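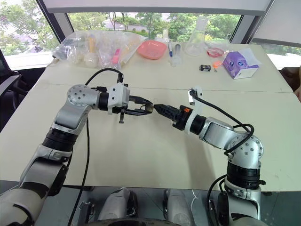
Monday, and I finally got going on the sort-out of the teaching consumables before Ciststead come in for their two days. I've been putting it off since the November delivery, when everything got shoved wherever there was a gap (my fault, mostly). The plan is to end up with one list that matches what we own, and one place for each thing on it. I started with the far edge of the table by the window, where stuff has been quietly collecting. The big clear bag on the left is the worst of it: everything in there is see-through apart from a yellow stick and a pink tube, so you can't tell what you've got until you tip the whole lot out. The salmon-pink tray next to it is a much better idea and I want more of those. Shallow, bright, you can see what's in it from across the room!

Bag first, then. I tipped it into a dish tub in the side room and sorted by what goes with what. Anything without a partner (caps with no tube, tubes with no cap) went into a margarine tub marked ORPHANS, and if it's still there when the kids have been and gone it goes in the recycling. The order sheet says we should have 200 of the small capped tubes. I got 22 short of that, which isn't bad after a whole spring of school groups, and I'm not going to hunt for them. I'll just top up next time we order from Hiltico.

Speaking of Hiltico, their new bags have the little white write-on strip and they close properly. The old ones don't, you press along the top and it pops open again behind your thumb. I've used the new ones for everything that came out of the big bag, one kind per bag, label facing out. Please keep it like that if you can bear to.

Glass: the Erlenmeyer moves to the cupboard with the others. I don't love glass standing along a table edge when we have twelve-year-olds coming, even the far edge. I washed all the flasks while I was at it and they came up fine except two with a chalky ring at the waterline. Soaked those in vinegar over lunch. One came clean, the other is a bit better, so it's back in the vinegar and I'll look tomorrow.

The petri dish with the red contents has no label on the lid as far as I'm concerned, meaning I have no record of it on my sheet. If it's yours, write on it and put it on the lower shelf with the other demo dishes. Otherwise I'll bin it the proper way at the end of the week. Same question for the small black box and the little orange thing, neither of them is on my list and I've left a line free for each.

Crumpled wrap: into the trash, wherever you find it. I know it looks like it'll come in handy. It won't.

Markers are a sore subject. We bought a box of Pop markers last year and the blue ones are fine on plastic but they rub straight off glass the second it gets damp. The Goten ones stay put on glass, but they need a wipe of alcohol to get off again and I ran out of patience after the third flask. So for now: Pop on bags and trays, Goten on glass, and both kinds live in the mug by the sink. I tried a strip of tape on the glass with Pop on top of that, and it held up through one rinse. Will try it through a proper wash later.

The tissue box stays where it is, obviously. Purple with a cartoon face on it, at the right-hand end, and every visiting group loves it.

One annoying thing about the table itself. There's a seam where the two panels meet, and anything fine that gets spilled goes straight for it. I ran a folded index card along it and got out a sad line of gray fluff. A damp cloth just pushes it further in. Might try clear tape over the join for the Ciststead days and see if it lifts at the ends.

Still to do:
- count the pipette tips (sheet says 40 racks, I don't believe it)
- print labels for the trays, 29 of them if we do the drawers as well
- ask about more shallow trays, same pink if they still make it
- second go at the chalky flask
- move the clear cylinder in with the tall stuff, it keeps getting put back with the pens

Stopped at half past four, side room sink is full of lids drying on a towel, please don't stack anything on them.

Last updated: 10 July 2023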